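Jaker promises a traitor game for the whole table. Count us unconvinced

June 11, 2022

14 shares | 3 comments

Tabletop publisher Jaker says its next hidden-role game, Greenwood, will go on sale in September, and that it has solved the oldest complaint about the genre: that half the table spends the evening watching the other half argue.

We have heard that one before. Jaker said much the same about Keldale, its smuggling game, which promised "no bystanders" and then knocked players out in the opening round and left them to refill the chip bowl. Greenwood comes from the same in-house team, and the announcement doesn't mention the earlier game at all.

The pitch goes like this. Players are foresters, charcoal burners and wardens in a royal wood, and two of them are secretly poaching the king's deer. Each night the poachers pick a clearing. Each morning the group votes on who to lock in the stocks. The new part is that anyone in the stocks keeps playing. They can't vote, but they draw from a rumor deck and may whisper one card per round to a neighbor. Some rumors are true and some are planted by the poachers.

On paper that keeps everybody busy. In practice it depends on how good the rumors are, and the publisher has shown very few of them. The cards in the preview are thin. One reads "Someone near the mill was out late." In a game where the mill is one of only 3 buildings on the board, that is barely a clue. Another lets the holder look at a neighbor's boots token, which tells you whether they moved during the night, and a player who has seen that has most of the answer already. It's hard to see how both cards belong in the same deck.

Then there is the matter of testing. Jaker says Greenwood has been through 2,956 test games, a figure it repeats in bold on the product page. It doesn't say how many were played by strangers, how many used the finished rules, or what share the poachers won. That last number is the one buyers of a traitor game should want. If the hidden side wins seven times out of ten, no amount of whispering will save it. We asked for the split and were told it would be published "closer to release."
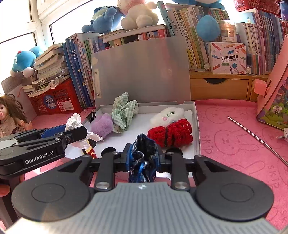

Components are another soft spot. The first print run is 2,000 copies, small for a publisher that plans to sell through regular stores, and the announcement has little to say about what's in the box beyond "premium cards." Card quality matters more here than in most games. Players will be passing rumors hand to hand all night with snacks going around, and anyone who has sat through a long session knows the kind of crumpled, shiny wrapper that piles up next to the discard pile, along with the balled-up white tissue. A rumor card with a greasy corner or a crease is a marked card, and in a game like this it gives away its owner. Sleeves would fix that, but they are sold separately, and the price hasn't been announced.

A rival is also on the way. Ellwood, a smaller outfit, has been showing a courtroom bluffing game with a similar idea for jailed players, and it has put its full rulebook online for anyone to read. Jaker has so far released only a two-page summary, which skips ties, ignores what happens when both poachers are in the stocks at once, and refers readers to a section that isn't there.

None of this means Greenwood will be bad. The stocks are a decent idea, and the whispering could be fun with the right crowd. But preorders open well before the full rules do, and Keldale buyers may want to wait for the win rates. Jaker says the complete rulebook will be posted in September, the same month the game ships.

3 comments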